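Bornolo Table Set - README

Last touched: April. Supersedes the notes file, delete that one if you still have it.

What it is

Short clips plus text notes of ordinary tabletop stuff. Mugs, bowls, small plates, on a table, being picked up, moved over, put back. Setting a place, clearing a place. Recorded at two sites, Plellbridge and Destholm. Nothing fancy in the way of crockery, mostly what was in the cupboards plus one box bought for the purpose.

1801 clips in this release. Previous one had fewer and a bad index, please dont mix them.

Layout

clips/ - one folder per session, site name first
notes/ - plain text, same name as the clip
index.csv - clip name, site, object, activity, split
objects.csv - one line per object, see further down
skipped.txt - clips we pulled and a word or two on why

Names go site, session, running number. Destholm sessions start at 2000 so they don't collide with Plellbridge. There are gaps in the numbering, leave them alone, the skipped clips used to be there.

Activities

set - object goes onto the table from a shelf, tray or the side
shift - object moves across the table, stays on it
clear - object leaves the table
swap - 2 objects trade places

The activity column takes one label only. If a clip has a shift and then a clear, it's labeled by whichever comes last. Know this is crude. The notes file usually says more, read it if the order matters to you.

Objects

Each object has a plain name (mug, bowl, saucer, side plate, small jug) and a color word. Color words are what a person would say across the kitchen - teal, white, brown, gray. No color codes. Teal covers everything from greenish to nearly turquoise, we stopped arguing over it. Mugs have an extra column for body shape, round or faceted. Faceted means flat sides of any number.

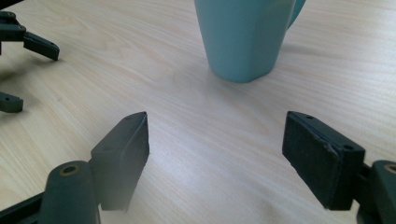 What does the handle column in objects.csv record?

Which way the handle points at the start of the clip, seen from the side of the table where the notes were written: left, right, toward, away. Bowls and plates get a dash.

Tables

Plellbridge used one table for everything. Destholm switched tables partway, the older one has a ring stain near a corner and wobbles a bit. Table is in the session note, not in the index. Should be in the index. Next time.

Surfaces were wiped between sessions and left bare, no cloths or mats. We tried placemats early on and the bowls dragged them along, so those clips went to skipped.txt.

Lighting is whatever the room had. Big windows at Plellbridge, so shine on the tabletop comes and goes with the hour. Afternoon sessions are the worst for it. Did not correct anything.

Splits

Train, val and test are by session, never by clip. Test also holds back 5 objects that don't turn up in the other two. They're marked held in objects.csv. If you resplit, keep those out of train or your numbers won't compare with ours.

Known problems

- small jug and creamer are the same object under two names in the early Plellbridge notes
- a few notes say cup where the index says mug, trust the index
- almost all of the swap clips are mugs, very few bowls
- some notes are in Dutch, from the Vandenberghe sessions. Will translate when theres time
- nothing has liquid in it, so no use for pouring
- chipped saucer got replaced by an unchipped one halfway through, same object name. Sorry

Not covered

Glassware, cutlery, anything stacked more than two high. Washing up. Food. People asked for cutlery and we'd like to, forks are just slow going and the drawer at Destholm is a mess.

Using it

Unzip, keep the folders as they are, read index.csv first. The file is comma separated with a header row, UTF-8. Opening it in a spreadsheet will eat the leading zeros in the running numbers and then nothing matches - import the column as text.

Fixes

Wrong label, wrong color, note missing: send the clip name and the line as you think it should read. One line per fix please. They get batched into the next release with a changelog.

Changes since last release

- index rebuilt from the notes
- body shape column added for mugs
- handle column renamed, was "orient"
- placemat clips pulled
- typos in the Destholm notes, most of them anyway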